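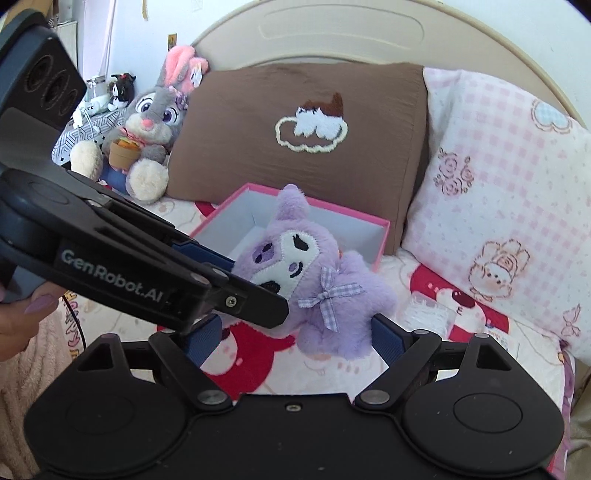

Fig. 1. Two-gripper handling of the purple plush in front of the open pink box, bedroom setting.

**May 28, 2018 -- equipment planning, hand-held grippers. Entry by R. Sosa.**

Purpose of this entry: to set down the state of the equipment budget before the request goes to Evetti for approval, and to record which items remain open. Colleagues are asked to add corrections in the margin and to initial them.

**Present position**

The soft-object work is carried out with hand-held grippers used as a pair. In Fig. 1 the jaw of the left-hand unit is on the plush and the second unit is in the foreground, with the plush between its fingers. Both have dark blue pads on the fingers. The pads are the part of the tool most relevant to this request, as they are the surface that meets the object, and the present budget makes no separate provision for them. They have been charged to general consumables since March. I propose that they be given a line of their own.

The camera module on the left-hand unit in Fig. 1 has three lens openings in a row. Any carrying case we order must leave room for it. The case quoted by Chambi is cut for a flat-topped tool and would need its foam reworked. Chambi has been asked whether it will supply uncut foam at the same price. No reply at the time of writing.

**Quotations received**

| Supplier | Item | Status |
|---|---|---|
| Dikedar | Further pair of hand-held grippers, with cables | Written quotation held, 1,897 |
| Nenoson | Replacement finger pads, 112 per set | Written quotation held |
| Chambi | Carrying case | Verbal only, foam to be settled |

All figures exclude delivery and tax. The Dikedar figure is for the pair and not for each unit; this was misread in the previous draft, and the total on the summary sheet should be struck out and entered again.

Nenoson will hold its price to the end of the quarter. I recommend two sets of pads. A third set was discussed and I have left it out, on the understanding that pads kept long in a drawer may harden. We have no measurements of our own on this point and should make some before the next round.

**Cables**

A thin black cable runs down from the hand-held unit and lies across the sheet in Fig. 1. For work on a bed this is workable, although the operator must keep it clear of the object and of the box. A longer cable has been requested by those who work standing up. Dikedar offers one as an extra -- the price is not included in the quotation above and should be obtained in writing.

I would prefer that we buy the longer cable for one unit first and report on it, and not commit for every unit at once.

**Objects and settings**

The budget has until now treated test objects as petty cash. This is adequate for single plush toys but not for larger furnishings, and the distinction should be written into the request. Proposed wording:

> Small objects (toys, boxes, cushions) to be bought from petty cash and entered in the object register on the day of purchase. Bedding and furniture to be requested in advance.

Patterned bedding should remain eligible. The printed sheet and the checkered pillow in Fig. 1 are typical of what is found in a home, and plain white linen throughout would give a poor picture of the conditions in which these tools are meant to be used. The same applies to the pink box, which has a light grey inside and a bright pink rim. Boxes of other colours and depths should be added as money permits.

Price tags: the register should state whether a tag is left on an object or removed. The grey bunny plush in Fig. 1 has its tag attached. Either practice is acceptable provided that it is written down, as a hanging tag can catch in a jaw.

**Spares**

The fingers in the foreground of Fig. 1 are joined to the base by silver pivot screws. I can find no spare screws listed in any of the three quotations. Dikedar to be asked for the thread size and for the price of a small packet. If the screws are a standard size we shall buy them locally and save the carriage.

**Open items**

- Chambi: uncut foam, and a written price.
- Dikedar: longer cable as an extra; pivot screws; delivery time.
- Nenoson: confirm that the pads supplied are the same colour as those now fitted, so that recordings made before and after a change may be compared.
- Summary sheet: correct the total. (R.S.)
- Evetti: ask whether pads may be moved out of general consumables within the present year, or only from the next.

Order of priority, should the full sum be refused: pads first, then the grippers, then the case. The case can wait. The tools may travel in the existing padded bag for the time being, with the camera end uppermost.

Signed R. Sosa. Second signature pending.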